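Moving boxes: buy new or scrounge?

marites_b
We're moving to Guvthorpe in January and I got quoted $168 for a box kit. That seems nuts for cardboard! Is anyone still getting them free?

hkwok97
Liquor stores. I got 23 in one afternoon, and they're sturdy because they're made for bottles. Never pay for boxes.
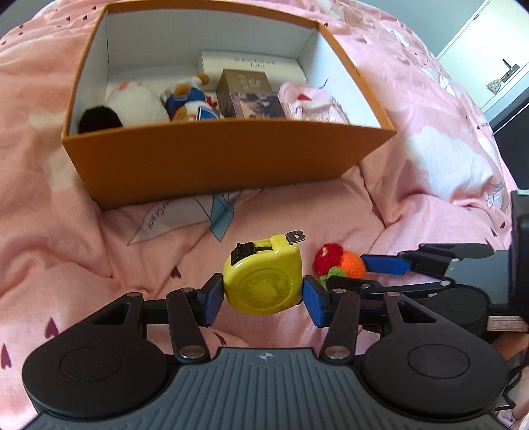
Box on the bed, tape measure out

Oei_A
Gotta disagree with hkwok. Liquor boxes are all different sizes and they stack terribly in a truck. I'd pay for the big ones and scrounge the rest.

hkwok97
Mine stacked fine lol. Put the books on the bottom.

marites_b
Ok, maybe half and half then. Does the store on Tuhumury still put theirs out back?

Oei_A
Yep, go before 9 am.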